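Avine worktop oil, seven months on

Wednesday, February 8, 2023

Quick one as I've got to be out the door, but I said I'd write up the Avine oil once it had been through a winter. So.

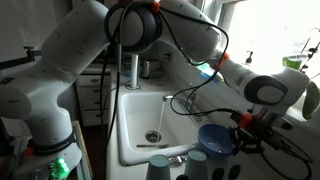
Bought two tins in July, 765 ml each, odd size, don't ask me. Before that I was using the Tetano stuff which everyone on the forums swears by and which I never got on with. Went tacky near the hob. Smelt like a boat shed for a week.

Prep first. Worktops are solid oak, fitted by the previous owners and not looked after. Black marks round the tap, a ring where somebody left a tin can, that sort of thing. Sanded back with 80 grit on the bad bits, then 120, then 240. Took most of a Saturday. Dust got everywhere, including inside the cereal cupboard, so tape your doors up. Wiped down with a damp cloth, left it overnight, light rub again where the grain had lifted.

Then the oil. Goes on thin, a lot thinner than Tetano, nearly like water. I used a lint-free cloth and not a brush. The tin says brush. I tried a brush on the offcut and it left puddles. Wipe on, wait 20 minutes, wipe off, and I mean properly off – anything left sitting on top goes sticky and you'll be picking fluff out of it for days. Ask me how I know.

Four coats on the main run, six round the sink. 24 hours between each, which is a pain if you've got people to feed. We had a lot of toast that week, made on top of the washing machine.

Colour: darker than I wanted. Their "natural" is not very natural, more like weak tea. It has calmed down a bit since but if you like pale oak do a test patch, underneath where it doesnt show.

How it's held up. Pretty well. Water still beads on the long side by the window. Round the tap it stopped beading by about November and I gave it another coat, took ten minutes. Red wine wiped off fine. Turmeric did not, there is a yellow smudge by the bread bin and I think it's there for good. Beetroot left nothing at all, no idea why.

Heat is so-so. A hot mug is ok. A casserole straight out of the oven left a white bloom which went after a rub with more oil and a bit of patience. Use a trivet.

Smell is mild, sort of nutty, gone in two days with the window open. Big plus over the other one. Cloths – lay them flat outside to dry or soak them in water before binning, oily rags can catch fire by themselves. It is on the tin but in tiny writing.

Price is the sore point. Dearer than Tetano by a fair bit and I only used one tin plus a splash of the second, so if your kitchen is smaller than mine buy one and see. Lid on mine was dented when it arived and has never sealed right, so there's now a skin on top of what's left. Cling film under the lid helps.

Would I buy it again, yes, probably in the clear version if they still do it. Four out of five. Lost one for the lid and the colour.

Will update if the turmeric ever shifts.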